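Visit report: the Watora open day at Plalerau
3 min read

The Watora lab opened its doors on 2022-04-07, and I went along with a small group from our office. We had signed up because our own warehouse is looking at robots for light packing work, and Watora gathers the examples that such machines learn from. The building is at the far end of the Plalerau business park, past the tire shop. Parking was easy.

Nermin Toprak met us at the front desk and took us through the collection room first. It has 24 work tables, set up in rows with a narrow aisle between them. Most of the people working there are part-time. They hold a gripper by its handle, do a small household job with it, put everything back, and do it again in a slightly different way. The recording runs from a camera mounted on the tool. No robot arm is involved at this stage, and that surprised a few in our group who had come to see one.

Each person works in blocks of 2 hours, with a break between. Toprak said longer blocks were tried in October and the recordings got worse toward the end, mostly because people started to rush. The jobs change every day. On our visit the sheet on the wall listed folding, stacking, sorting small parts and moving things across a table.

We were each given a turn. The gripper is heavier than I expected and my wrist was tired after a few minutes. Closing the fingers is done with a trigger. The hard part is keeping the thing you want to pick up in view of the camera while you reach for it. My first 4 tries were marked as unusable. Toprak told me this was normal and that new staff spend their first day on practice only.

After coffee we went upstairs to the review room. Recordings are sorted there with a program called Nokum, which the lab bought from Kwok and has changed a good deal. A reviewer checks where each attempt starts and stops, then types a short line saying what was done. Failed attempts are kept in a separate set. There was a long discussion about whether those should be used for training, and the two reviewers present did not agree.

The last stop was storage, a cold room with a loud fan and shelf 99 labeled by hand. We did not stay long. The tour ended at the front desk, where there were sandwiches. Visits can be booked by email, and groups should bring their own safety shoes if they want to see the loading area.

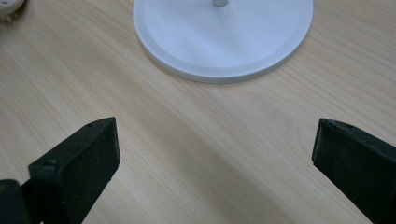

How long does a new collector practice before the recordings are kept?

One day. Everything recorded on that first day is treated as practice, and regular collection begins with the next shift.

Contact | Copyright 2022 | Back to top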